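Journée chez Cirkurach, l'atelier partagé où tout le monde est le bienvenu

Bon, je vous avais promis un compte rendu de ma visite chez Cirkurach, alors le voilà, avec un peu de retard et beaucoup trop de détails. C'était le mardi 4 septembre, j'avais posé ma journée exprès, et j'ai quand même réussi à me tromper de bus. Arrivée à dix heures passées, en nage, avec mon sac de stylos sous le bras. Oui, de stylos. J'y viens.

Pour ceux qui n'ont pas suivi, Cirkurach, c'est un atelier partagé installé au fond d'une cour, derrière une ancienne imprimerie. On paie 40 euros par mois et on a accès aux établis, à la découpe laser, à trois imprimantes 3D (dont une qui fait un bruit de mobylette) et surtout aux gens qui savent s'en servir. J'en entendais parler depuis mai et je voulais voir de mes yeux le fameux Bravo.

Bravo, c'est un robot qui écrit. À la base, un traceur tout simple, deux axes, deux moteurs pas à pas, des courroies, un chariot qui lève et qui baisse le stylo. Des machines comme ça, on en trouve en kit un peu partout, mais celle-ci a été construite sur place de A à Z, et elle écrit au stylo plume ! Pas au feutre, pas au bille. C'est Lucía Mateos qui a lancé le projet, elle fait de la calligraphie depuis toujours et elle en avait assez de préparer des enveloppes de mariage à la main. Son record, 432 enveloppes pour une seule commande. J'aurais jeté l'éponge à la douzième.

Elle m'a montré la première version, rangée sur une étagère : un cadre en profilés alu complètement vrillé et un porte-stylo imprimé qui ressemble à une pince à linge. La deuxième est bien plus propre. Les rails sont droits, les câbles passent dans une petite chaîne, et la carte de commande (une Londska, que je ne connaissais pas du tout) est vissée dans un boîtier transparent, ce qui permet d'admirer les soudures. Enfin, d'admirer... Lucía dit que deux d'entre elles sont de moi-ne-regarde-pas-de-trop-près.

Le gros morceau, c'est la plume. Un feutre, ça se tient comme on veut. Une plume, il faut le bon angle, la bonne pression, et elle ne doit pas tourner d'un poil dans son support, sinon ça gratte ou ça n'écrit plus du tout. Lucía a mis un petit ressort dans le chariot, et elle règle la descente au dixième de millimètre dans le logiciel. Et puis il y a l'encre ! Les cartouches, c'est pratique, mais pour un robot qui enchaîne les pages elle préfère les convertisseurs, qu'on remplit dans le flacon de son choix. D'où mon sac : j'avais apporté mes vieux stylos pour voir lesquels iraient dans le support.
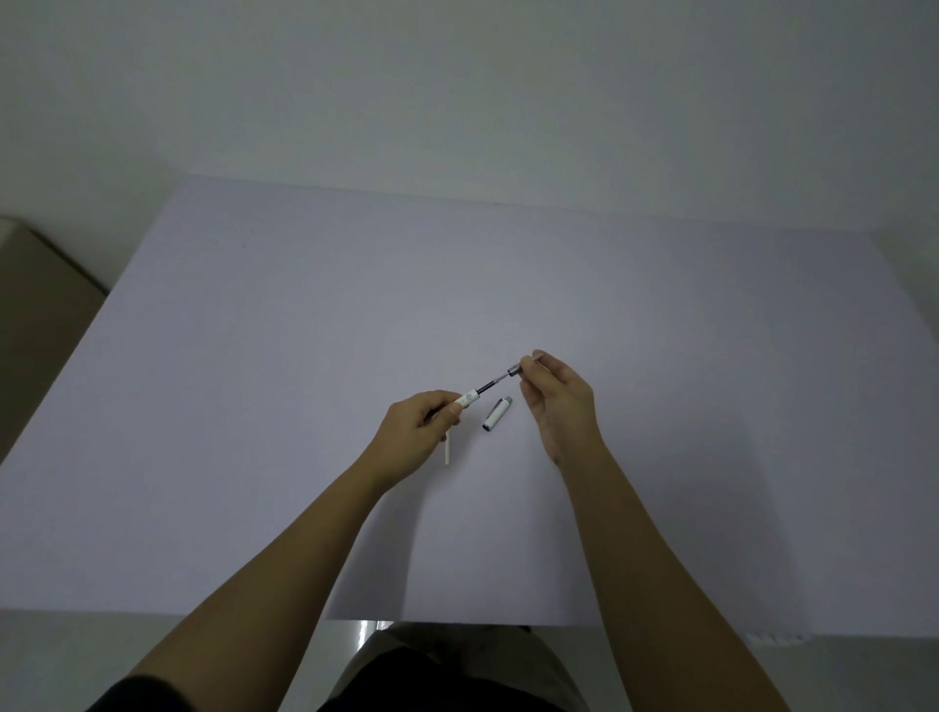
Le stylo blanc démonté, convertisseur sorti et capuchon posé sur la table.

Si vous n'avez jamais ouvert un stylo de ce genre, c'est bête comme chou. On dévisse le corps, on tombe sur le convertisseur, et la petite molette au bout sert à faire monter ou descendre le piston. Lucía tient à ce qu'on fasse ça loin de la machine, sur une table dégagée, depuis le jour où quelqu'un a renversé de l'encre turquoise sur une courroie. Elle est toujours turquoise par endroits, la courroie. Moi, ça me plaît bien.

Après, séance d'essayage dans le porte-stylo. Pour Bravo, on laisse le corps de côté et on serre directement la section, donc tout dépend du diamètre à cet endroit. J'en avais un trop gros, un autre qui flottait, et il a fallu réimprimer une bague. On en a profité pour aller manger un sandwich dans la cour, au soleil, en discutant de l'éternelle question : est-ce que c'est encore de la calligraphie si c'est une machine qui tient la plume ? Lucía s'en moque un peu. Elle dessine toutes ses lettres elle-même, le robot ne fait que repasser dessus. Un vieux monsieur qui réparait une radio Redton à côté de nous n'était pas du tout d'accord, mais alors pas du tout, et il nous l'a expliqué jusqu'au café.

L'après-midi, démonstration. Bravo a écrit un poème entier sur du papier vergé et je suis restée plantée devant comme devant une machine à laver. Le fichier faisait 1067 lignes de commandes pour une seule page ! Il y a eu un petit raté au milieu, un « m » à quatre jambes, et Lucía a grommelé quelque chose sur l'accélération du deuxième axe. Elle a baissé la vitesse, relancé, et la deuxième page était superbe. Je l'ai gardée, elle est au-dessus de mon bureau.

Côté budget, elle en est à 500 euros de pièces, version vrillée comprise. Les plans ne sont pas encore en ligne, elle veut d'abord refaire le chariot.

Pour y aller, prenez le bus dans le bon sens, et sonnez fort à la grille, avec la découpe laser on n'entend rien. J'y retourne bientôt avec mon flacon d'encre sépia.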